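Notes from the spring conference

I got back from the regional party conference last night and wanted to get my notes down before they went stale. I have been a member for six years and this was the second one I have gone to. I went as an ordinary branch delegate, paid my own train fare and stayed with a friend from university. None of what follows is inside information. It is what I heard from the floor and in the queue for coffee.

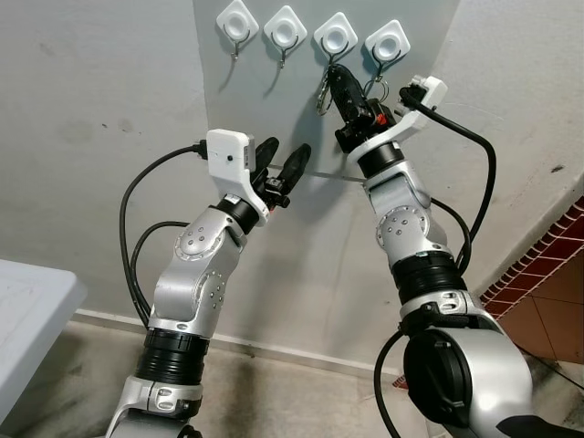
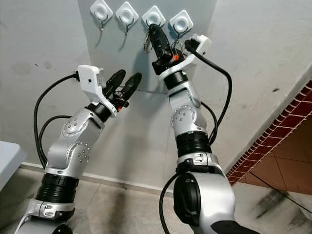 The conference was at the Himholm Centre, which is the old corn hall with a new entrance stuck on the side. Our branch had 2 delegates, me and Farah Jugah, and Farah had done all the reading on the train. I had read the agenda and the first motion and then fallen asleep somewhere before the junction.

Registration was slow. They had moved to a system where your badge is printed when you arrive, and the printer nearest the door stopped working before nine in the morning. By the time we were in, the opening remarks were nearly over. I caught the end of the chair's report, which gave regional membership as 2,587. That is down on last year. She said so plainly and moved on, and I thought that was the right way to handle it. The year before, we had a slide with a graph that started halfway up the axis.

The first proper debate was on buses. The motion came from the Kozan branch and asked the region to back franchising, meaning the council would set the routes and timetables and the operators would bid to run them. I expected this to go through on the nod. It did not. Ikhsan Tambunan, who moved it, spoke for his four minutes and stuck mostly to evening services. His branch covers three villages where the last bus leaves town at ten past six. He read out the shift times at the distribution park and put them next to the bus times, and that was more or less the whole speech. It worked on me.

The speech against was from a councillor on the transport board. She had no quarrel with the aim. Her point was that the motion had no figure in it, and that we would be going into next year's local elections promising something we could not put a price on. She said she had been asked on the doorstep how it would be paid for and had not had an answer. There was some muttering at that. Somebody behind me said that she was on the board and ought to be the one with the answer, which was a bit unfair but got a laugh.

There was an amendment to add a costed plan by June. It passed easily, and then the motion as amended passed with a card vote nobody called for a count on. Farah voted for it. So did I, though I would have liked the cost first and the promise after.

Lunch was sandwiches in the side room. I talked to Kartini Yusof, who I had only known from emails about leaflet rounds. She is standing in Vernard ward, where we came third last time. She has been out canvassing since January and told me the thing that comes up most is the state of the pavements, then dentists, then the bins. National politics comes up less than you would think from the news. When it does, people have usually made up their minds and want to tell you so on the way to shutting the door.

I asked her how she keeps going with it. She said she does two hours and stops, even if the street is not finished. I have always tried to finish the street. I might try it her way.

The main speech was at two. The speaker was Tamás Erdős, who ran three campaigns in the north and now writes about polling. He had a reputation for being dry and he was, but I got more from him than from anyone else all day. His argument was that we spend too much effort on people who already agree with us because they are pleasant to talk to. He had gone through the canvass returns from one campaign and found that 70 per cent of the conversations over five minutes were with people already marked as firm supporters. He was careful to say this was one campaign and that he would not build a theory on it.

The other part of the talk was about local knowledge. He thinks national messages have been pushed down to branches to the point where leaflets from opposite ends of the country are the same leaflet with a different photo. He held up two to show us. One had a picture of the wrong town hall on it. He did not say whose it was and I am glad he didn't, as I have a fair idea.

Questions afterwards went as they usually do. The first was a speech. The second was a good one, from a young delegate who wanted to know whether any of this matters when turnout in some wards is so low that a few families could swing it. His answer was that low turnout is a reason to go to more doors. The third question was about electoral reform and had nothing to do with the talk.

I went to one of the breakout sessions after that, on the Zakton by-election. We lost it by 95 votes. I had been there for two of the Saturdays, so to speak, meaning I did two long days of delivering, and I wanted to hear what people thought had gone wrong.

There were two views in the room. One was that we started late. The candidate was chosen with under four weeks to go, and the first leaflet did not reach the estate side of the ward until the postal votes had already landed. The other was that we started in plenty of time and picked the wrong subject. We went hard on the library. The other lot went on parking outside the school. Having delivered on those streets I think the second view is nearer the mark. I had three people ask me about the parking and none ask me about the library, and I passed that on at the time, but the second leaflet was already at the printer.

I did say this in the session. It was written on the flip chart. I have been to enough of these to know that the flip chart is not always typed up, so I have also put it in an email.

The last session was the rules business, which covered how delegates are allotted to smaller branches. I will not go through it all. The short version is that branches under a certain size will now share a delegate with a neighbour unless they object in writing. We are safe by a small margin. If you are in our branch and your membership has lapsed, please renew it, as it makes a difference to this.

I had to leave before the closing speech to get the train. Farah stayed and says I missed a long vote of thanks and a raffle. The train was held outside the station for twenty minutes and I used the time to write down the bus figures while I still had them in my head.

A few things for the next branch meeting, for those who can come. I would like us to look at our own canvass returns and see how much of our time goes on people who are already with us. I would like to ask Kartini to come over and talk about how she runs her sessions, and in return some of us could help in Vernard ward in the evenings. And I think we should send something in on the bus costs, even a page, as we have two members who used to work in scheduling and it would be silly not to ask them.

Farah is writing up the official report, which will be shorter than this and have the motion numbers in the right order. The conference papers are with her if anyone wants to borrow them.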